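Showing it by hand: a talk with Anneliese Lenz

Anneliese Lenz spent years programming arms for packing lines before she joined Naltell. She now runs the part of the company that teaches robots household jobs by example. A person holds a gripper with a camera on it and does the job, and the recordings are used to train an arm to do the same.

"We had 2 people on remote control when I started," Lenz says. "They were good at it, but you could see them thinking about every move. With the tool in your own hand, you pick up a cup the way you pick up a cup."

Small, smooth items get a lot of attention. Squeeze too high on a round one and it can shoot out sideways, so demonstrators are told to go low and close slowly.
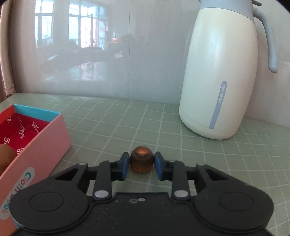
A small brown item between the blue fingertips of the hand-held gripper.

Lenz's group asks for up to 20 recordings of one task in one home before moving on. Her colleague Pieter Claeys goes through them and throws out the ones where the hand moved too fast or the camera lost sight of the table. In October he kept 89 from a single kitchen-table task called Muneo.

"Pieter is strict," she says. "I used to argue with him. Then we trained on the ones he had rejected, and the arm was jerky."

She says the approach to an object matters as much as the grip. New demonstrators tend to rush in with the fingers half closed.

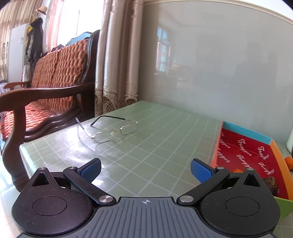
"Open wide early, and stay open until you are where you want to be," Lenz says. "Thin things are the worst. Wire, glasses, a key. You want to come in level and not push them across the table."

Remote control still has its place. Uwe Rothe uses it for heavy lifting and for anything near a stove, where Lenz does not want a hand close by. It takes him longer per task, and she is fine with that.

Asked what she would change, she names the weight of the tool. "After an hour your wrist knows about it. We are working on a lighter one."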